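Visits > Showrooms > Lornham

Visits Reviews Letters Archive About

An open day at Deleo, with reservations

8 Feb 2026, by the Andport desk

The flyer promised "a home you can walk into." I've walked into a lot of homes like that, usually on the second floor of a furniture warehouse, and I've learned to check whether the books on the shelves have pages. Deleo's open day in Lornham cost nothing to attend, and the train from Andport takes 80 minutes if you make the connection. I made it going out. I did not make it coming back.

You sign in at the side door, get a sticker, and are given a sheet with the word "lived-in" on it four times. Deleo's line is that most showrooms are too perfect and that theirs are set up the way people live. They call the range on display Saber, which sounds to me like a brand of razor. There were 100 visitors expected for the morning. I'd guess fewer came, but it was raining and the hallway was narrow, so it felt like plenty.

The first room was a bedroom and I have little to say about it. The bed was made so tightly you could have bounced a coin on it, which is a strange way to show off lived-in. The second was a hallway with a bench too short to sit on and put your boots on at the same time. I tried. A staff member told me it was "more of a perch."

Then the table room, which was the busiest and the one the flyer had been built around. The table is an oval in light wood, very pale, with a fine grain running along it. I was ready to dislike it. Ovals waste space against a wall, and a pale top shows every ring of coffee anyone has ever put down. The staff had an answer to the second point (wipe it soon) and no answer to the first. The price tag said 722 and I asked whether that included delivery. It does not.

What I went to see was how they'd dressed it. If a company says it shows rooms the way people live, the table is where you'd catch them out, as it's where everything lands at the end of the day.
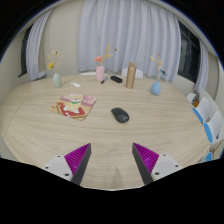
The oval table, with its cartoon placemat, a mouse and the three vases at the back.

Well, I'll give them the mouse. A black computer mouse out toward the middle of a table people are meant to eat at is exactly right, and I have one on mine as I type. The placemat is harder to judge. It's square and loud, with a cream-colored cartoon dog, or something close to a dog, in a green collar against pink, red and white. It sits crooked. Either someone really was careless or someone spent a while getting it to look that way, and after the bedroom I lean toward the second.

The vases are where I stop believing. There are three, one pale green, one pale pink and one light blue, all filled with dried flowers. The green one has a thin sprig with a small yellow bloom, quite modest, and I could live with it. The pink one is a good deal busier, with a peach-orange bloom and tall golden stalks like wheat. I've nothing against dried flowers except that they collect dust, and no house I know would put all three arrangements on the same side of the same table. You'd hit them with an elbow in the first week.

The smaller stuff does better. A marker with a blue cap lies at an angle near the pink vase, next to a black case that I took for glasses, though it could as easily be a remote. Along the same edge there's a little white thing, flat and rectangular, and the couple next to me argued over whether it was a remote or a power bank. I liked that argument more than anything on the sheet. My own table is half made of objects like that.

No bills, though. No crumbs either. If Deleo wants to sell me on mess, I'd like to see an envelope.

The talk afterward ran nearly 4 times as long as the walk through the rooms. It was mostly about finishes, and the slides were too small to read from the back, where the only free chairs were. I asked what the top of the table looks like after five years with children. I was told the range is new. Fair enough, but then I don't see how anyone can call it lived-in.

Coffee was decent and came in proper cups. There were coasters, I noticed, and a sign asking us to use them.

Would I go again? Perhaps in spring, when they say the kitchen will be open to visitors. I'd skip the talk, bring a tape measure, and check the return trains before leaving Andport, as the station at Lornham has one bench and it's also more of a perch.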